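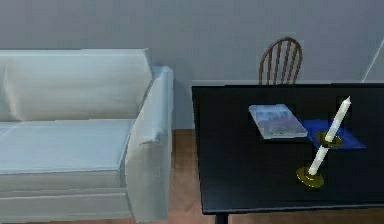 Residents of the furnished flats at Gongate have reported that the heating in the living room does not reach the temperature set on the wall control, while the bedrooms and bathroom warm up normally. The same report has been received from three households on the upper floor, and the matter has been recorded as a single ticket under the care of the Building Services desk. In the standard living room layout the sofa is pale and boxy, with a long backrest cushion set close to the wall and a base that comes down low at the front.

Status: Open – awaiting parts
Priority: Normal
Reported by: Hidayah Sopacua, Resident Liaison
Assigned to: Gijs Desmet, Building Services
System: Abbasi wall control, Jallier circulation pump, Titidora radiator valves

Summary of the fault
The wall control is set to 21 degrees. The living room stays at 17 or below throughout the evening. The control shows the heating symbol at all times and does not report an error. Residents have been asked not to raise the setting above 21 while the ticket is open, as this makes the readings hard to compare.

Entry 1 – Gijs Desmet
Attended the first flat at 10.15. The boiler was running and the flow pipe was hot at the cupboard. The radiator in the living room was hot along the top third and cool below. Bled the radiator; a small amount of air was released and the water then ran clear. No change after forty minutes. System pressure was 1.4 bar before bleeding and 1.3 bar afterwards, both within the accepted range.

Entry 2 – Gijs Desmet
Checked the position of the wall control and of the radiator valve. In two of the flats the sofa had been moved along the wall and was standing in front of the radiator, which holds warm air behind the backrest and causes the valve to close early. Residents agreed to leave a gap of 300 mm between the radiator and any large piece of furniture. The room temperature rose by one degree by the evening in both flats. The third flat had no furniture near the radiator and showed the same fault, so the position of the furniture is treated as a contributing matter only.

Entry 3 – Lamduan Siriwan
Reviewed the settings held by the wall control. The installer menu shows the pump at speed 1 in all three flats. The handover sheet for the building gives speed 2 for the upper floor and speed 1 for the ground floor. It would appear that the ground floor settings were copied to the whole building when the controls were replaced in September. Speed 2 selected in the first flat at 14.00. The control accepted the change but returned to speed 1 after the next heating cycle.

Entry 4 – Lamduan Siriwan
Repeated the change with the control restarted afterwards. Same result. Repeated it again with the pump isolated for five minutes before the restart. The setting was kept overnight in the first flat and was lost in the second. Readings from the first flat the following morning: living room 20.5, main bedroom 20, flow pipe 58. These are the best figures obtained so far.

Comment – Hidayah Sopacua
The resident of the second flat has asked whether a portable heater may be supplied. Please confirm, and please state who will bear the cost of the electricity.

Reply – Bayu Tuhumury
A portable heater may be issued from the store on request. The output must be set to 600 watts or lower and the heater must not be placed beside curtains, bedding or upholstered seating. Electricity used will be credited to the resident's account at the end of the month. The form is available at the front desk.

Entry 5 – Gijs Desmet
Removed the valve head in the third flat. The pin beneath was stiff and stood lower than it should. Freed by hand and worked several times. The radiator was hot across its full height within half an hour. The same was done in the second flat with a partial improvement only; the valve body will need to be replaced. Part requested from the supplier.

Entry 6 – Adi Lubis
The supplier has confirmed that the pump setting can be held by fitting a new control board. Three boards have been ordered. Access will be needed to each flat for one hour, and the water will not be shut off. No work will take place on Sunday.

Outstanding
Second flat: valve body and control board.
First and third flats: control board only.
Ground floor: pump speed to be read and noted in each flat, no change to be made.

Residents who notice the same fault should give the reference 590 when contacting the desk, together with the temperature shown on the wall control and the time at which it was read.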